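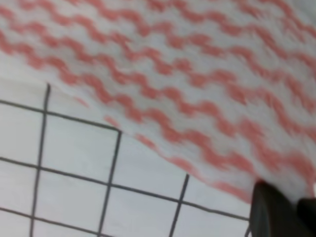
Coral zigzags on the white tile. More of these cloths, please!

I've been meaning to write about cleaning cloths for months, and since Aušra Mockus asked me at the last potluck what I wipe my counters with (we're a glamorous crowd), now you're all getting it.

I used to be a paper towel person. A roll a week, sometimes two if the grandkids were over. Then in February I cleaned out the cabinet under the sink and found 14 half-used sponges, and I was so disgusted that I threw the lot away and decided it was cloths or nothing.

My system is pretty loose. Striped ones are for the kitchen, plain ones are for the bathroom, and anything with a hole goes out to the garage for Darius to use on his bike. I keep a stack folded in the drawer by the stove and a little bucket by the washer for the used ones – lid off, so they can air out. They all go in one hot load on the weekend with no fabric softener. Softener leaves a coating and then they just push the water around, which drove me nuts until my neighbor Mehrangiz set me straight.

For tile I wring the cloth out hard and go over it twice, once damp and once with a fresh dry one. The grout still needs the old toothbrush, sorry.

I do love a bit of pattern, too. A wavy red stripe cheers up a Monday like you wouldn't believe, and it hides tomato sauce pretty well!

If you have a stack of old towels you'd like cut down, bring them to the December swap. Agnese has the good shears and I'll do the hemming – 30 cloths is my limit, though, so come early.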